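## 4. Running the Bedroom Demonstration on an Open Day

This section is for whoever is hosting visitors in the furnished bedroom and showing them how a Parnix household robot learns a chore from a person. Please read it through once the evening before, with a cup of something nice, and then keep it handy while you set up. It looks like a lot on paper, but hosts usually find it goes quite smoothly by the second group!

### 4.1 Before the visitors come in

1. Switch on the Parnix base unit and let it sit until the ring light turns steady. It needs 4 minutes, sometimes a little more if the building's network is busy, and it will not thank you for pressing the button twice.
2. Open the Skisteck viewer on the wall screen and choose **Bedroom, Surfaces**.
3. Make up both beds and straighten the bedding along the aisle.
4. Sprinkle a small pinch of dry crumbs on the bedside cabinet, toward the front.
5. Lay a dark cloth where you can reach it easily. Pale cloths are hard for visitors to pick out against a white cabinet on the big screen.

> **Note:** Groups are limited to 14 people. If you have more waiting, the Ivanyshyn room next door has chairs and a looping video.

### 4.2 Showing the chore by hand

Start with the person and save the robot for afterward. People like to see that the whole thing begins with ordinary housework, and it gives the shy ones something easy to ask about.

1. Stand in the aisle between the beds, facing the cabinet, and put on the head camera.
2. Say "start" and check that the Skisteck viewer shows your hands.
3. Rest one hand flat on the cabinet top and wipe with the other, at the pace you would use at home.
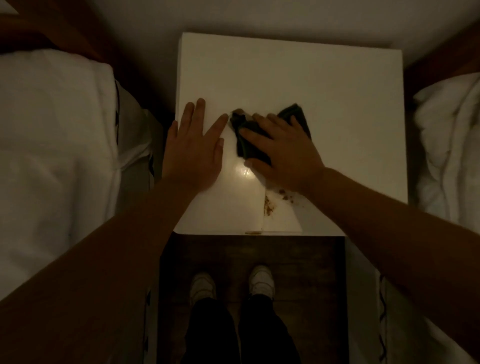 4. Keep your head tipped down until you are finished, even when somebody asks you a question (and somebody will, bless them). Looking up partway through leaves a gap in the recording.
5. Say "stop," put the cloth down, and turn around to chat.

**Caution:** The aisle is narrow. Ask visitors to stay behind the foot of the beds while you are wearing the camera, as you will not see anyone coming up beside you.

### 4.3 Handing over to the robot

1. Put out fresh crumbs and step out of the aisle.
2. Pick routine 27 in the viewer and press **Run**.
3. Talk the group through what the arm is doing. It moves more slowly than a person does, so have a story or two ready.

**Caution:** If the arm touches the bedding, press the red stop button and wait for the ring light to go out before you reach in.

### 4.4 Packing up

Shake out the cloth, wipe down the cabinet, and hang the head camera on its charger. Recordings made during a visit are saved under **Prukness / Guests** and should stay there until the October review. Spare cloths are in the hall closet, second shelf.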